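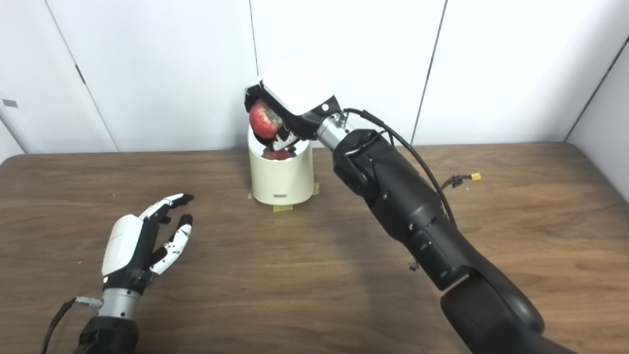
Home | Groups | Meetings | Library | Contact

Nedcombe Household Technology Group
Minutes of the October meeting

Held in the upstairs room at Wondine, 7 pm

Present: Ingeborg Brinkmann (chair), Beril Yüksel, Defne Dönmez, Songül Eren, Sota Fujimoto (minutes)

1. Minutes of the last meeting
Agreed, with one correction. The word "tidies" in item 4 to be changed to "moves objects". BY asked for this and IB said she should have caught it herself.

2. Can it do the chores yet?
SE spoke to the Dimus paper circulated before the meeting. Her view is that putting things in a bin is a fair first chore to look at, being dull, frequent and easy to judge. Two arms, an apple, a bin on a table.

BY was not persuaded. The bin is taped to the table. Her bin at home is on the floor behind a door, and it moves when you knock it. She would like to see the job tried with no tape before anyone uses the word "kitchen" in a report. She also said that an apple is about the kindest piece of rubbish there is. A teabag, a yoghurt lid or a wet paper towel would tell us more.

DD said the grip on the apple was better than she had expected, and that a firm round object going into an open top is still harder than it sounds. BY accepted this but said it had been "nearly there" for as long as she had been coming to the group.

SE read out the summary table from the paper: 72 attempts at putting an object in the bin, with 13 marked as needing a person to step in. IB asked what counted as stepping in. SE did not know. IB said that in that case the group could not do much with the 13, and asked that it be left out of our own summary until we have a definition.

3. The lid
Longer discussion than planned.

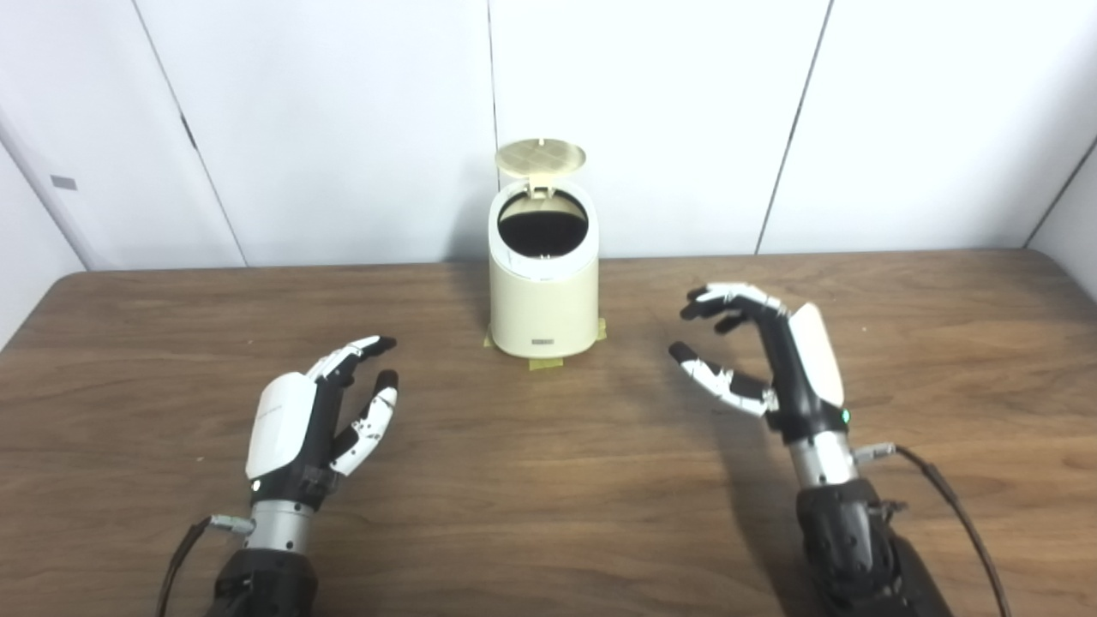

IB said most of the work in a bin is the lid, and she wants to know who opens it. If a person has to come and lift it each time then the person might as well drop the apple in. SE said opening and closing are listed in the paper as separate tasks, with no results given for either. BY asked for it to be minuted that she found that convenient.

SF asked whether a bin that opens itself would settle the matter. DD thought it would, for this one chore, but then you are buying a new bin to suit the machine. IB said people did much the same for dishwashers and stopped using the plates with the gold rim. BY said a dishwasher does the whole load while you are out.

Emptying the bin and putting in a fresh liner were raised. Neither is covered in the paper.

4. Shop-floor use
DD reported on her visit to Tokgöz, who pack fruit and have looked at arms for clearing bruised stock off the benches. The floor manager told her that speed was the sticking point and that he would want to see a full shift before he moved anybody off the bench. DD's own feeling is that a shop floor will get there before a house does, as the benches stay where they are put. BY agreed with the order but would not put a year on either.

5. Wording of our summary
Agreed: "The group has seen work on single steps of a chore. It has not seen a chore done from start to finish." SE wanted "yet" added at the end. Carried, BY against.

6. Actions
SE to ask the authors what was counted as a person stepping in, and whether lid results exist.
DD to ask Tokgöz if two of us may visit.
BY to write up a list of 5 awkward household items for any future trial.
SF to circulate these minutes.

7. Any other business
The heater in the upstairs room is still not working. IB will ring Wondine again.

Meeting closed at 8.40 pm.

Filed under: Minutes, Home robots, Chores

Recent items
Robot vacuums and stairs: notes from our spring talk
Who folds the washing? Members' replies
Minutes of the September meeting
Borrowing from the group library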